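Milk Cartons and Leftovers: Food Waste in Student Housing

1. Background

Our group looked at how much food is thrown away in the shared kitchens at Bisgaard, a residence with 58 rooms. The kitchens have no food waste bins, so everything goes into the general trash. We ran the study through October, using a short survey and a kitchen scale.
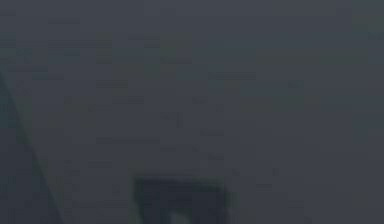
The survey asked what people threw out most often and why. We handed out 100 forms over two evenings, some of them to visitors who cook there regularly. Most answers named bread, salad and milk - usually opened and then forgotten.

2. Method

Residents put food scraps in a marked bucket. We weighed it each night at 9 p.m. and wrote the result on a sheet by the door. Liquids were poured into a measuring jug first. Packaging was left out of the totals, and so were coffee grounds.
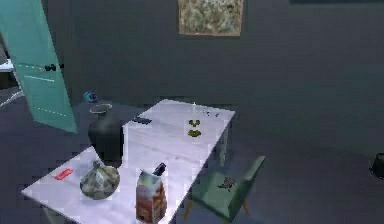 3. Results

The heaviest night came to 2,315 grams, after a shared dinner. Bread was the largest group by weight. Drinks were harder to record, as many people still used the sink.
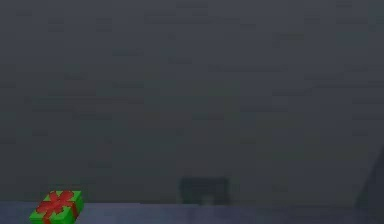

Figure 3. Wall and flat surface, simulated view.

4. Next steps

We would like to repeat the study at Hanarero, where the kitchens are smaller, and add a shelf for food that residents want to give away.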